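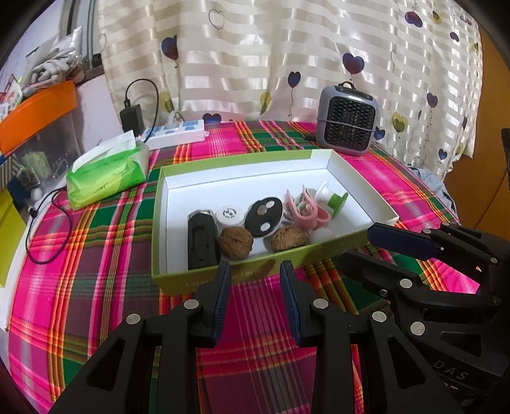
I have been hunting for a decent drawer organizer for years, and the thing I ended up loving is a plain cardboard tray. The Latthorpe shallow tray comes flat, you fold up the sides, and that's it. Mine is the lime green one, white on the inside, and it has been living on the kitchen table for most of September because I can't stop using it!

First, what it's for. Every house I've ever lived in has had a junk drawer, and mine was a bad one. Caps with no bottles, clips, bits of plastic that came off something important (or maybe not important, who knows). My rule with the Latthorpe is that anything without a home goes in the tray, and once a week I sit down with a cup of coffee and decide. As I write, it has a ribbed white cap in it, a pink clip sort of thing with curly arms, a little spool with one white end and one green, and two walnuts. The walnuts are from the bowl. They roll off and I toss them in there.

What I like most is the white interior. I had a dark gray felt tray before this, a Sketton, and small black parts simply vanished in it. I once spent most of an evening looking for a black plastic piece that was in there the whole time. Against white you spot everything right away, even from across the table, and even with my tablecloth, which is pink and purple and orange plaid and swallows small objects whole.

The low sides are the other big win. You can reach straight in from any direction without knocking your knuckles, and you can slide things into a corner with one finger. I tend to keep everything up at the front and leave the back clear, so there's somewhere to put the "yes, keep" pile when I start sorting. A deeper box turns into a bin. I've done that, I know how it ends.

Folding it took me around 6 minutes the first time, mostly because I put one flap in backwards (the creases are good and crisp, it was my fault). My neighbor Gervásio Conceição got one after seeing mine and had his together before I'd finished telling him about the flap. He uses his for watch parts and says the bottom is nice and flat, no bulge in the middle.

Now the less good stuff. It's cardboard, so don't put a damp glass in it. One corner of mine has gone a bit soft from being picked up by the same spot every day. There are no dividers either. Figueiredo makes a tray with seven little compartments, and if you sort beads or screws you'd probably be happier with that one. I tried it and found that half my junk was too long for the slots. The lettering on the front is pale enough that I forget it's there, so no complaints about looks.

Would I buy it again? I already did. The second one is in the hall for keys and mail, and I'm eyeing a third for the sewing table, where the Rokov tin I've been using has a lid that screeches every time I open it.

Best for: odds and ends, desk clutter, sorting with kids
Skip it if: you need compartments or anything waterproof

Last updated: September

We use cookies to remember your preferences. Accept | Manage settings

Contact | Copyright, all rights reserved | Back to top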